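Storing loose papers in zip-seal pouches

Applies to receipts, manuals, warranty slips and other flat sheets kept in a drawer or box file. The method follows the Futham household filing notes, last revised November 20, 2025.

Use a clear pouch with a coloured seal. Red is easy to find by eye and shows at a glance where the closure runs.

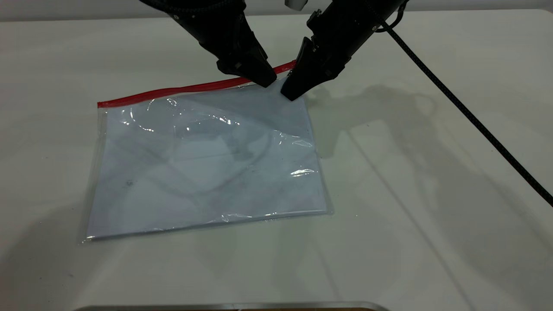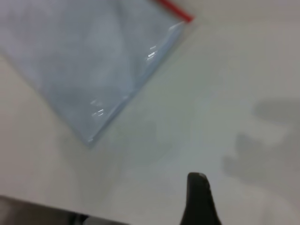
1. Clear a flat, hard surface and wipe it. Grit in the track will stop the seal from meeting.

2. Remove staples and paper clips. Square the stack on its long edge. Keep to 30 sheets of ordinary 80 gsm paper per pouch.

3. Slide the stack in until it touches the bottom seam. Leave a gap of 10 mm between the paper and the seal. If the gap is smaller, trim the sheets or take a larger pouch.

4. Lay the pouch flat and smooth the film towards the opening with the side of the hand.

5. Start at one corner. Pinch the track between finger and thumb and work along to the other end. Leave the last 2 cm open, press out the remaining air, then close.

6. Run a fingernail back along the seal. A soft spot means the track has not engaged; open that section and repeat.

Label the outside before filling. Ink pressed through film marks the top sheet.

Pouches stand upright in a Grajales box file, seal uppermost. Replace any pouch with a split at the end of the track.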